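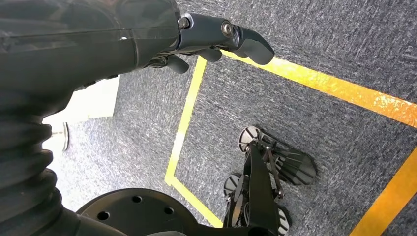
Halilović

Chapter 7
Lines on the Floor

Walk through almost any shared workroom and you will find tape on the floor. Yellow is the usual choice. A few strips go down on the carpet, a rectangle appears, and from then on everyone is expected to know what the rectangle means. This chapter asks whether they do.

Handbooks on room layout treat floor marking as a settled matter. Mark the zone, they say, and people will respect the zone. I have read a good many of these books and I am still waiting for the evidence. What they usually offer is a drawing of a tidy room and a story about the untidy room it used to be. The drawing was made on the day the tape went down. I would like to see one made the following January.

Consider what a strip of tape can tell you. It tells you that somebody cared where an edge was. It does not tell you which side you should be standing on, whether the space inside is meant to stay clear or to hold something, or whether the person who laid it still works in the building. Speckled gray carpet looks the same inside a marked area as outside it. The whole message is carried by the border, and the border has no words on it.

The Zarkport study, which we will return to several times, followed 37 shared rooms through one working year. In 10 of them the people using the room gave conflicting accounts of what the marked zone was for. One group was sure it was a parking spot for carts. Another group, in the same room, kept it empty as a walkway. Both had been following the rule as they understood it, and the carts kept getting moved.

Supporters of marking will answer that the fault lies in the training. Perhaps. But if a line needs a talk to go with it, we should count the talk as part of the cost, and the handbooks seldom do. The Plenano layout guide gives a full page to choosing a tape color and one sentence to telling people what the color means.

There is also the plain matter of carpet. Tape was made for smoother surfaces. On a low pile it can lift at the ends, and a long strip is hard to lay straight without a second pair of hands. Replacement strips may not match the first roll. Does a deeper yellow mean something different? A newcomer might reasonably think so.

None of this makes tape useless. It is cheap, it can be moved, and in a room used by the same few people it often does its job. The claims made for it are simply larger than that. Section 7.1 begins with the question the handbooks skip: who reads the line, and what do they take it to say?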